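Outdoor rover camera keeps losing the path in glare. New camera, or is it me?

Asked in Mobile Robots > Cameras and Sensing
Tags: camera comparison, exposure, outdoor, path following

Phúc Tiêu
Member, 23 March 2024

I have a small four-wheeled rover that is supposed to follow gravel paths by itself. In the garage it follows a strip of carpet with great dignity. Outdoors it behaves like it has somewhere better to be.

I own two cameras and have been swapping them on the same mast. The first is a cheap rolling shutter board camera with auto everything. The second is a Dramlow global shutter unit that cost more than the wheels, the motors and the battery put together. Both go into a Stotlow controller, which runs a segmentation model and turns the result into steering.

On overcast days I can't tell them apart. When the sun is out, both of them expose for the sky, or against it, or for reasons of their own, and the path mask falls apart. I was expecting the expensive one to be better at this. It is more expensive at it.

Before I buy a third camera and have to explain that at home, is there a fair way to compare these? And is a wide dynamic range sensor worth the money for this, or should I be fiddling with settings?

Tetteh Frimpong
Regular

Put your wallet down for a minute. Global shutter fixes the jelly wobble you get when things move fast. It does nothing for a bright sky. You paid for a cure to a disease your rover doesn't have, and I say that as a man with a drawer full of those.

Two things to do before shopping.

First, stop letting the camera meter the whole picture. Nearly every driver has an exposure region setting. Point it at the lower part of the image, where the ground is, and let the sky blow out. Your rover has no business in the sky. If the Dramlow driver doesn't offer a region, lock exposure by hand at the start of a run and see how far that gets you.

Second, make a hood. Black card and tape will do for a trial. Flare and overexposure are different problems and people lump them together. Overexposure is the sky going white. Flare is stray light smearing over parts of the picture that ought to be dark, and you can't get rid of it with a shutter time.

For comparing, pick one ugly spot and shoot it with both cameras from the same mast height, same lens angle if you can manage it, within a few minutes of each other. Save 200 pictures from each with the rover parked, then run the same model over both sets. Do it parked first. If you compare while driving you are comparing cameras, bumps and your own steering all at once, and the bumps usually win.

My own ugly spot is a footbridge. It has given me more trouble than all the rest of the route, and I've gone through three cameras and one friendship on it. 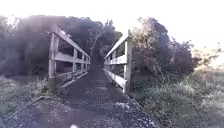 Gravel onto dark grating, white sky overhead, and flare across the trees on the left. Pale rails on both sides.

My model used to label the gravel as path and the grating as a hole. I can't fault its caution, but it did make for short outings. More dynamic range wouldn't have taught it what grating is. Adding bridge pictures to the training set did, and they were free.

So: region, hood, parked test. If the ground is still mush after that, then go look at wide dynamic range sensors. The Abugri one is decent. The manual reads as if it was translated by the sensor.

pathfinder_dave
New member

just get a lidar

Jisness_fan
Member

Lidar won't tell gravel from mowed grass very well, so I wouldn't start there.

One thing to add to Tetteh's reply. Check that your controller isn't doing its own brightness correction after the camera has done its. Mine was. I spent most of February blaming the lens, cleaned it until the coating was probably gone, and then found a checkbox called "enhance" two menus down in the Jisness software. No idea where Stotlow hides theirs, but I'd look under image input.

Also write down the time of day for each test. I got two very different results from the same camera and was halfway through an angry email to the seller when I noticed one set was from after lunch.

Phúc Tiêu
Member

Found it. The Stotlow version is called "auto clarity" and it was on. Hood is made, out of a cereal box painted black on the inside. Doing the parked test with both cameras next, and I'll post the masks when I have them. The third camera is on hold, and so is the lidar, sorry Dave.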